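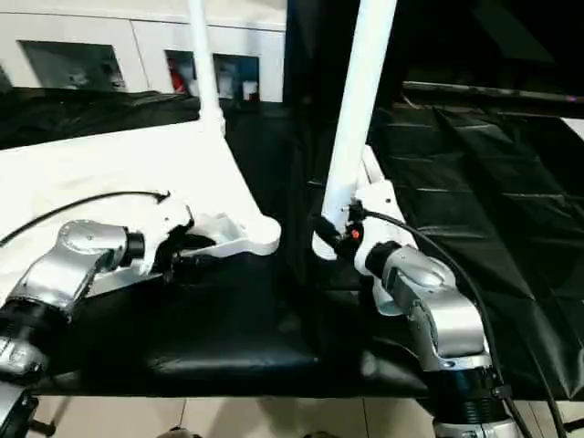
4.2 Collecting demonstrations by remote control

All demonstrations were recorded with the two-arm station at our Derham site. The operator moves a pair of leader arms by hand and the two working arms follow. We chose this setup over guiding the working arms directly because the operator's hands and sleeves then stay out of the head camera view. The work surface is covered in black fabric and black plastic sheeting, as seen in Figure 3, and the white grippers stand out well against it. The plastic was less helpful than the fabric. Its folds are glossy, and the reflections move when the sheet is disturbed, so the depth readings near a fold should be treated with care.

Figure 3. Head camera view of the two-arm station, with both grippers over the covered work surface and white poles standing between them.

Home | Journal | Current Issue | Archive | For Authors
Print this article | E-mail this article
Filed under: Robotics > Learning from Demonstration

Two operators took part. Ilir Papadopoulos had used the Sotamico control software for a year before the study. Tihomir Atanasov had not used it and was given 12 practice runs, none of which are in the data. Each operator then recorded demonstrations until the combined set reached 200. A run was started and stopped with a foot pedal, and the operator marked it as good or bad before the next one began. Bad runs were kept in a separate folder and were not used for training, except in the comparison in Section 5.3.

Long, thin parts were the hardest to handle by remote control. The operator feels no force through the leader arms - only a light resistance from the joints - and has to judge contact by eye. A tall rod adds to the problem, as its upper end can leave the head camera view while the lower end is being handled. Both operators learned to slow down before closing the gripper and to check the wrist camera first. We did not correct for this pause. It shows up in the trained policy as a short wait before each grasp, and we return to it in Section 6.

After removing runs with dropped camera data, 84 demonstrations remained for the rod task. The rest of the usable runs belong to the sheet task. Joint positions, gripper opening and all camera streams were saved on a shared clock. The Olmedo runs, recorded in January on an older station, used a different gripper and are reported only in the appendix.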